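Program Coordinator, Community Meals and Pantry
Larivness Neighbourhood Centre

Position number: 1388
Location: Dirivville
Employment type: Permanent part-time, 75 per cent of full-time hours
Reports to: Manager, Community Services
Applications close: 19 Feb 2019

About the Centre

Larivness Neighbourhood Centre is an incorporated not-for-profit organisation providing food relief, social support and learning programs to residents of Dirivville and the surrounding district. The Centre operates from its main building on Alexiou Street and from a smaller outreach site at Bresia, where a pantry and a fortnightly shared lunch are held.

The Community Meals and Pantry program has run for 13 years. It offers cooked lunches, take-home meals and grocery parcels to people living alone, families on low incomes and older residents who find it hard to shop or cook. Referrals are received from local health services, schools and housing workers, and people may also refer themselves.

About the role

The Program Coordinator is responsible for the daily running of the program at both sites. The successful applicant will plan menus with the kitchen staff, order and receive stock, prepare rosters and keep accurate records of meals served and parcels given out. The role also includes supervision of two casual cooks and a driver.

The work is practical. On meal days the Coordinator will be expected to be on the floor with staff, greeting guests, setting up and packing down. Office duties are carried out at the Alexiou Street building, where a shared desk, computer and telephone are provided.

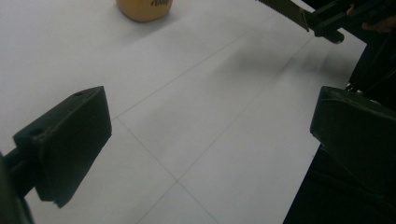
Travel between the two sites is required at least once each week. A Centre vehicle can be booked for this purpose, or staff may use their own vehicle and claim the set rate.

Main duties

Coordinate the lunch service and the pantry at Dirivville and Bresia.
Order food and supplies within the approved budget and check deliveries against invoices.
Maintain food safety records and make sure that council requirements are met at all times.
Prepare staff rosters and arrange cover for leave and illness.
Respond to referrals promptly and treat personal information as confidential.
Provide a written report to the Manager each month, with a fuller report in July for the Centre's funding bodies.
Take part in team meetings, training and yearly performance reviews.

Selection criteria

Essential

Experience in running a food service, community program or similar activity.
A current food safety supervisor certificate, or willingness to obtain one within three months of starting.
Clear written and spoken English, and the ability to deal calmly with people who may be upset or unwell.
Sound record keeping and confidence with email and spreadsheets.
A current driver licence.

Desirable

A qualification in community services, hospitality or nutrition.
A second language spoken in the district.
Knowledge of special diets, including those followed for medical or religious reasons.

Conditions

The position is subject to a six-month probation period. Hours are worked on weekdays, with occasional evening work by agreement – time in lieu is given for these hours. Salary will be set according to skills and experience, and superannuation is paid in addition. The appointment depends on a satisfactory police check and working with children check, the cost of which will be met by the Centre.

How to apply

Applicants should send a covering letter, a current résumé and the names of two referees, one of whom must be a recent supervisor. The letter should address each of the essential criteria and be no longer than two pages. Please quote the position number on all documents.

Applications may be left at the front desk or posted to the Manager, Community Services, Larivness Neighbourhood Centre, Alexiou Street, Dirivville. Late applications will not be accepted. Interviews will be held at Dirivville within 14 days of the closing date, and all applicants will be told of the outcome in writing.

Questions about the role may be directed to Achilleas Gkikas, Manager, Community Services, through the front desk during office hours. Applicants who need an adjustment to take part in the interview – for example, an interpreter or step-free access – are asked to mention this when applying.

The Centre is an equal opportunity employer and welcomes applications from people of all backgrounds and abilities.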